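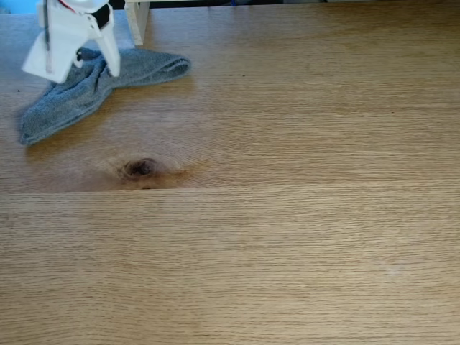 Gripper on the gray-blue cloth, oak table, just above the knot.

March 18, 2022. Budget notes, cloth handling

Spent the morning on cloths and the afternoon on the spreadsheet, and for once the spreadsheet was the fun part! We have the go-ahead to put in one equipment request before July, so I want everything we know about the fingers and the table written down while it's fresh.

Fingers first. The wide flat one and the narrow tapered one are still my favorite pairing for a bunched cloth. The narrow tip gets down into a fold and the wide one gives you something to close against. Murdo Cruickshank would like a matched narrow pair and he may be right for thin napkins, so I'm pricing both. Zaltdale will make the white plastic parts to our drawings at 30 dollars a finger, and they don't mind small orders. I'd like a proper drawer of spares (fingers are the one thing we always run out of, usually on the day a visitor is coming).

Grippers. Two quotes in so far:

Tastach: complete unit, cable included, longer wait. Oanh has used their older one and liked how it opened.
Grineck: cheaper, but the mounting plate is extra and the quote doesn't say what it costs. Asked them again.

I'm leaning Tastach. If the Grineck plate comes in under 400 dollars I'll redo the sum, otherwise it's a wash and I'd take the one Oanh already knows how to fix.

Cable routing. Yoga Yusof wants clips and a sleeve down the side of the housing in place of what we do now. Pennies compared with the rest. Adding it to the list without further debate.

Cloths. Please let's buy a big mixed batch this time. The fuzzy ones are great for learning to grab a fold, but everything we tune on them goes wrong the minute we switch to something slick. Wijaya sells mixed bundles of 41 (odd number, I asked, that's just what fits the carton). I've put down 2 bundles. Desta wants some in plain white and some in patterns, and a few close to the color of the wood so the vision side has a harder time of it. Love this idea.

Table. Yanti Simanjuntak asked whether we should replace the oak top with a plain gray one. I'd say keep it. The grain and the knot are a nice nuisance for the segmentation, and a real kitchen table has plenty of both. What I would pay for is a gray mat we can roll out when we need a clean background, so we get both for the price of a mat. There's a whitish smudge on the lower board, toward the right, wipe it before the next run please and tell me if it won't come off.

Lights: nothing this round. The folds read well enough with what we have and I'd sooner put the money into fingers.

To do before the request goes in:
Grineck, plate price (me)
Finger drawings to Zaltdale, both versions (Murdo)
Color list for Wijaya (Desta)
Measure the tabletop for the mat, leave room for the white stand at the back (Yanti)
Ask Oanh what broke on the old Tastach and whether we can buy that part up front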